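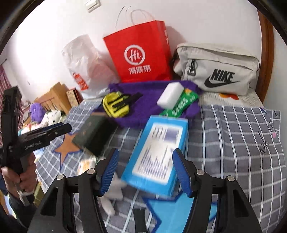 Ticket status: Resolved
Product: Skevel Bible Reader (desktop), with Pakley sync
Summary: Daily reading plan skips Leviticus and Numbers after import

The one-year reading plan goes from Exodus 40 straight to Deuteronomy 1. The plan was imported from the Leinonen lectionary file in April and displayed correctly until the first sync. The reading text itself is not missing; Numbers 6 opens normally from the book menu. Group labels in the same plan are also affected. Ours are named after whatever is lying around at home, and the one called 海底捞, after the white characters on the red paper bag against the wall, now shows as three empty boxes. Labels in plain English letters are fine.

Steps to reproduce
Open Plans, choose Import, select the Leinonen file.
Confirm that Leviticus and Numbers are listed.
Turn on Pakley sync and wait for the green check.
Close and reopen the plan. Both books are gone.

Support reply 1
Please send the import log and the verse count shown under Plan Details, before and after sync. Do not delete the plan yet – the local copy may be needed.

Reporter
Log attached. The count drops after sync by more than the two books should account for. The log has 33 warnings, all reading "book code not mapped." 31 of them fall in Leviticus and Numbers. The other two are in the Song of Songs, which the file calls Canticles.

Support reply 2
The Leinonen file uses older book codes. The desktop importer accepts them, but the sync service discards any entry it cannot map. The label problem is separate: the plan was saved with Western text encoding, and the Chinese characters were lost when it was rewritten.

Please try the following.
1. Turn off sync.
2. Export the local plan as plain text, encoding UTF-8.
3. Run the export through the Druton converter, with "Normalize book names" checked.
4. Import the converted file as a new plan and retype the affected label.
5. Turn sync back on.

Reporter
Step 3 failed the first time with "line 3,244: unexpected heading." The line was a blank Psalm title. Removed it and the converter finished. After sync, both books are present and Canticles appears as Song of Songs. The label displays correctly on desktop. On the phone it still showed boxes until the app cache was cleared.

Support reply 3
Blank psalm titles have been logged as a converter defect. The code mapping will be added to the sync service in version 3. Until then, keep the converted file and use it for any reimport – the original will trigger the same fault. Closing this ticket.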